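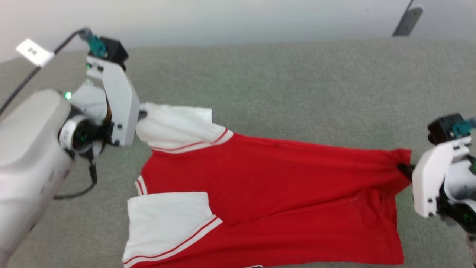

Campbell jacket, red body with white sleeves.

The Campbell by Skasetti is a light jacket in varsity style, for school days and cool evenings. Please wash it inside out at 40 degrees and dry it flat — the dryer is not good for the sleeves. Price: 2,734 Kč. Delivery takes 5 days.

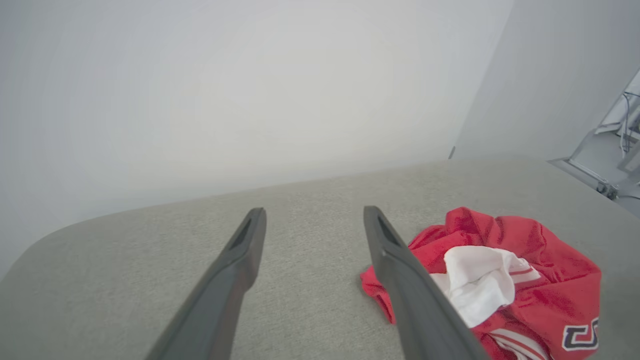 Ifigeneia Fragkou writes that her Campbell came out of the wash with the red still bright, but the size is small and she had to exchange it for one number bigger. We now advise the same to all customers. Exchange is free, and you can leave the jacket folded or not folded in the parcel.
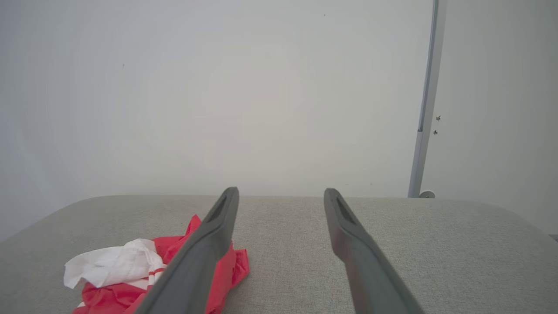
Red and white on light gray upholstery.

Sizes 3 to 5 are in stock again from October.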